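Counting by hand in Undska

The machines went down at the worst possible moment. A mail ballot primary, the first the county ever ran, and by nine at night the results page still said zero. Not zero percent. Just zero.

People refreshed. People called. The clerk's office phone rang out, then went to a recording about dog licenses. Both campaigns for the open county commission seat had watch parties going on video calls, everybody in their own kitchen, and by ten most of them had drifted off to bed.

By morning there was a number. By lunch there was a different number. By supper the clerk had pulled both and put up one line of text saying the canvass would be done by hand, and that everyone should be patient.

Undska hasn't been patient about much this spring. The plant on the river road is on half shifts. The school board is fighting with itself over graduation. And now the commission seat, which in a normal year draws a few hundred yawns and a bake sale, had come down to 22 votes. Or 119. Depended which number you believed, and which hour you'd looked.

So what happened?

Short version. The ballots were printed by an outfit called Jelteck, which won the contract in a hurry when the county decided to mail one to every registered voter. The paper was fine. The fold was not. It ran straight through the oval for the second candidate in the commission race, and the scanner read the crease as a mark on some ballots and missed real marks on others. Ballots with two marks in one race got kicked out. Ballots with a mark it couldn't see went in as blanks.

Long version, you'd need to sit through the meeting. I did. Three hours and change, most of it on mute. A man from Jelteck said the fold matched the spec he'd been given. The clerk said the spec had been for a different envelope. The county attorney said nobody should say anything more about the spec. Then somebody's dog got going and the chair called a recess.

What came out of it was a plan. Every ballot in the commission race looked at by people, in pairs, one from each party at each table. Masks on. Six feet where they could manage it, and where they couldn't, plexiglass. The fairgrounds exhibit hall, as it's the only county building with enough floor. Doors propped open at both ends, so cold in the mornings, and paperweights on everything.

I went out for the second day. You sign in at the 4-H window. Observers get a strip of tape to stand behind and you stand behind it. No phones past the tape, no pens except red ones, no coffee on the tables. The coffee rule got broken almost at once and a supervisor came by and moved the cup herself without a word.

It's slow. Slower than you think. A ballot comes out of the tray, both people look, both say the name out loud, it goes in the pile. When they don't agree it goes in an orange folder. When the folder gets fat it goes to the canvass board, who sit up front at a long table looking like a wedding party nobody came to, and they hold each one up.

The arguments over those are the part worth the drive. State rules say voter intent. OK, but what's intent? One voter had filled in both ovals and written NO beside the first. Easy. One had circled a name and left the oval alone. Counted. One had drawn a line from the oval up to a name in a different race altogether, and the board went around on it for the better part of an hour before setting it aside. A ballot signed across the bottom in big looping script had to go too, you can't sign them, and one board member said it was a shame, it was a beautiful signature.

Neither candidate came in person. Both had lawyers behind the tape. The lawyers got along fine, shared a bag of peanuts, and objected to one another's ballots in the same flat voice all afternoon.

The money question is still out there. The county budgeted for a normal primary. It got printing, return postage, a hall, plexiglass, overtime and two legal opinions. The clerk wouldn't give me a total, said she'd have it for the August meeting. Jelteck has offered a credit against future work, which got a laugh from the people on the call who'd forgotten they weren't muted.

And there's November. Whoever comes out of this faces the other party's nominee, same paper, presumably a different fold. The clerk wants a test run over the summer, 100 ballots mailed out to staff and mailed back, creases and all. Sounds obvious now. It wasn't in the original schedule becuase there wasn't much of a schedule. The state order came down, the deadline didn't move, and a small office did in weeks what bigger ones take a couple years to set up. I've been hard on them in this space before. Hard to be this time.

The last orange folder closed on May 23, 2020, a little after four in the afternoon. The board read the number twice. Margin of 22, same as the very first one posted, the one that was up for a few hours before it got pulled. Different ballots underneath it, mind you. Some came in, some went out, and they they landed in the same place. The lawyers wrote it down and left by separate doors.

The losing side has until the end of the week to ask for a full recount. They'd have to put up a deposit. They hadn't decided when I filed this.

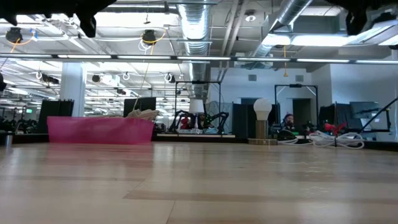
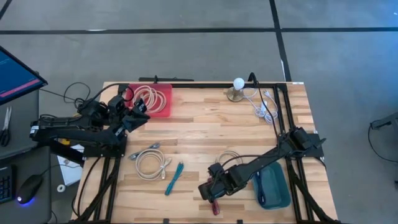
Deming Xie wrote in after the first part of this ran to say that the fold problem had been raised before the ballots ever went out. A neighbor's sample ballot had come with the crease right through the oval, the two of them had called the clerk's office, and they were told it would be looked into. Xie doesn't want the result thrown out. Xie wants to know who took the call, and whether there's a log. I've asked the clerk for it.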